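# Collecting pushes with the block board (notes for lab week)

October 8, 2018. Handout by Ghada Akl. Bring it with you, I never have spare copies. 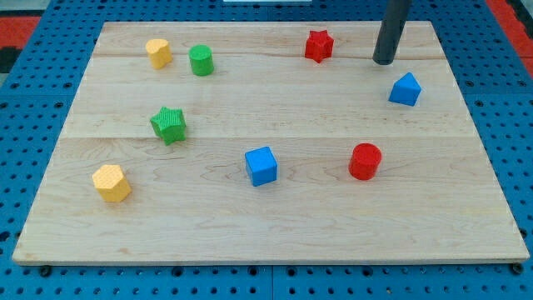 So, last time I promised we'd stop talking about policies and start talking about where the examples come from, and this is the week! Each group gets time on the arm and has to come back with episodes good enough to train on. The full course set is 2000 episodes. We have 779 in the Prever folder already, but I went through them over the break and only 617 are usable, so don't build anything on the other ones yet.

## What counts as an episode

One instruction, one attempt. The instruction is a plain sentence like "push the red star toward the blue cube" or "move the green cylinder next to the yellow heart." You type the sentence first and then you drive. Please don't drive first and write a sentence that fits whatever happened (we'll get to relabeling after the March break, and it's a fine trick, but it needs its own column in the log).

Remember the arm can't grab anything. All you have is the tip, so everything is a push, and pushing is harder than it looks. If you're off to one side of a block's middle it spins away from you. Stars are the worst for this, since a point can catch the tip and swing the whole block around. Come in slowly, touch, stop for a moment, then push. If it starts turning, back off and go around. Leave those corrections in! Groups love to trim them out so the episode looks clean, and then the model has no clue what to do when it drifts.

## Starting layouts

Mix them up between episodes. The Simiyu group last year always put the blocks back in a tidy row, and their model was wonderful at tidy rows. I want blocks spread out, blocks bunched together, a few near an edge. Turn the stars and the heart too, don't just slide them to a new spot.

And watch your words. Every color comes in more than one shape, so "push the blue one" is ambiguous and goes in the reject pile. Same with "the star." Say color and shape, every time.

## When to throw one out

- a block leaves the board
- a hand goes in while the arm is recording
- the sentence names the wrong block
- you forgot to press stop and recorded yourself chatting (I have heard all of these, by the way)

A failed push is fine to keep. Mark it as failed and carry on.

## To hand in

Your log, your episodes, and 6 sentences you think a model trained on your data would get wrong, with a line or two on why. Put it all in the Brimham folder under your group name. For reading, the Clirnau notes on imitation learning, just the part on drift. Skip the proofs unless you enjoy that kind of thing.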